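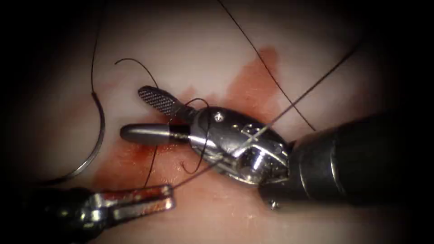
Visits & Open Days

Suture morning at Flelldale

The skills center at Flelldale opened its doors on 5th June, and I went along with Adaeze Bako from our office. Doors were at nine, but the parking lot was full well before that. Some 700 people had signed up for the day, and they were let into the teaching rooms in groups of 13.

Our group began in the Okeke room with needles and thread. The curved needle is what everyone asked about. Yakubu Etim, who led the session, had us turn our wrists as if opening a door, so the point follows its own curve through the tissue and comes out where you want it. Pushing it straight bends the needle or tears the edge. He also keeps his thread short for practice, as long black strands get under the needle and cross each other, and then you spend your time sorting them out.

The next part was on grip. Fine serrations on a grasper hold well but they also mark tissue, so you take a small bite and let go early. A smear of blood in the middle of the field is enough to hide the spot you were aiming for. Yakubu's advice was to stop and find the needle again before doing anything else.

We each got 3 tries at a single stitch on a foam pad. My first came straight out. Adaeze's second held, and she was allowed to keep the pad.

Coffee was in the Kostura wing, one floor up and badly signed. The afternoon talk on wound closure ran 49 minutes and could have used a break - the questions at the end were good, though. There is a small display of old needle cases by the elevator.

Entry was free. The next open day is planned for April, and sign-up is through the center's front desk.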